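Painting a laminate desk top with regular wall paint - anyone have it hold up past a year?

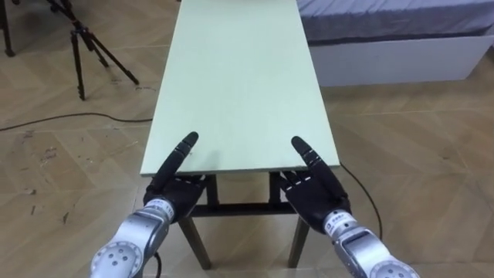

Long table, mint top, dark wood legs. This is the color I'm after.

plistlow_attic
Posted 4 April 2023

I have a 104 inch work table with an ugly brown laminate top and I want it pale green. The guy at Subramaniam Paint told me any leftover wall paint is fine if you put 2 coats of clear over it. He also wanted to sell me the clear. I've read a lot of blog posts where it looks great on day one and then the blog never mentions the table again. Who has lived with one?

MenakaMarikar
I have. It's fine if you sand first and use a bonding primer. Mine has had 4 years of kids, homework and glue. One chip on the corner where a vise was clamped.

drusto_dan
Four years with one chip? Do you put coffee on it? Wall paint stays soft. I did a shelf that way and my books stuck to it every July until I stripped the thing. Clear coat on top of soft paint is still soft paint.

MenakaMarikar
Coffee, yes, no coaster. I let it cure for a month before anything went on it. How long did you wait?

drusto_dan
Weekend.

MenakaMarikar
Well then.

drusto_dan
The can said dry in an hour. And a month without a work table isn't something most people can do, so I still say buy cabinet enamel and skip the wall paint.

tineke_dh
Siding with Dan on the enamel, though not on much else. Pale colors also yellow under oil-based clear. My mint went the color of old celery in one winter. Water-based only, and test it on the underside.

plistlow_attic
Which brand of water-based? Every can at the store says "non-yellowing" and I don't believe any of them.

tineke_dh
I used whatever Pradmont Hardware had on sale, so don't go by me. It's been 9 months and still green. Ask me again next year. - Tineke De Haan

MenakaMarikar
Scuff the laminate with 120 grit until the shine is gone, wipe it down, prime, wait overnight. I don't care what color or can comes after that.

drusto_dan
You should care a little.

plistlow_attic
OK, enamel and primer, and I'll do the underside first. Not buying the guy's clear coat until I see how the test patch looks.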